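Magazine > Features > Workshop

The arm that would not let go

8 July 2019
By Bernadette Egan

The robot at Flosen spends its working life picking up pink plastic and putting it down again, and for most of May it was only doing the first half. It would take hold of a handle, lift, travel, arrive and then hang on like a toddler at a nursery gate. I had come to write about the future of housework. I stayed to watch a man clean a finger with a cotton bud.

The man is Ó Flaithearta, who goes by his surname even to his mother, and his job is to keep the Virkia cell running. The cell is one arm, one gripper and a white work surface. The software has a team. The gripper has Ó Flaithearta, a tin of hex keys and a notebook with a biro tied to it, because the last biro went home with the software team.

His view is that people fret too much about the clever end. "Everyone asks what it's thinking," he told me. "I ask when somebody last did the screws." The answer, according to the notebook, was 153 hours of running earlier. He does them every 16 now.

The fault, when he ran it to earth, was a dull one. The pads had picked up a film of grime, one jaw was closing a hair before the other, and the controller, sensing less grip than it wanted, squeezed harder to make up for it. Thin plastic handles do not enjoy this. Nor do they slide out easily afterwards. So the repair was a wipe, a realignment and a lower closing force, followed by a morning of making the thing hold pink objects while Ó Flaithearta stared at the wrist camera's pictures and breathed through his nose.
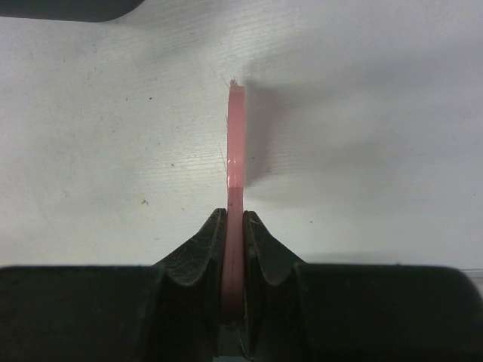
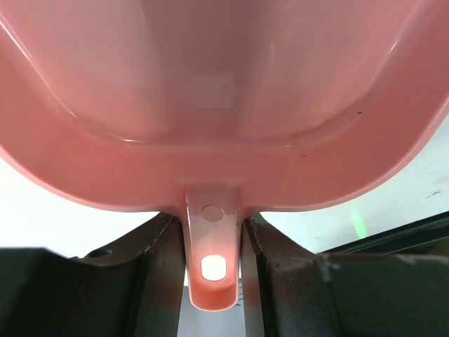
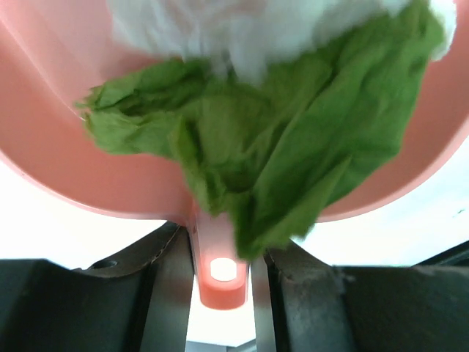

Pink in the jaws, three times over, as the wrist camera sees it.

He reads these pictures the way my aunt reads tea leaves, though with a better record. What he wants is a handle held straight, with both pads meeting it squarely. A lean to one side means the jaws have drifted, and out come the hex keys. Scuffs on the outside of the fingers he ignores. Scuffs on the inside he takes personally.

The closing force took longest. Donemano, the firm that supplied the controller, sends it out with the setting at 5, on a scale whose units are explained in an appendix that did not come with the manual. Ó Flaithearta tried 2, and a handle dropped out of the jaws halfway through a lift with a clatter that brought two people in from the corridor. He went up in small steps after that. The number he settled on is in the notebook, underlined, beside a remark about Donemano that this magazine's lawyers would rather I left there.

Then there is the zeroing, which has to be done with the arm warm. He runs it back and forth for a while with nothing in its grasp, opens the jaws fully, closes them on a steel gauge and tells the controller that this is what shut feels like. If the reading wanders, he does it again. On the day I visited he did it again four times, and on the last of them he said "good lad" to the arm and then looked round to see if I had written it down.

By the afternoon it was letting go on request. I asked if it would stay mended and he gave me the look plumbers keep for that question. There is fluff to think about, he said, and fluff gets everywhere. A second pair of pads was already on order, and he was hoping they would turn up in the right size this time.

Contact the features desk | © 2019, all rights reserved | Back to top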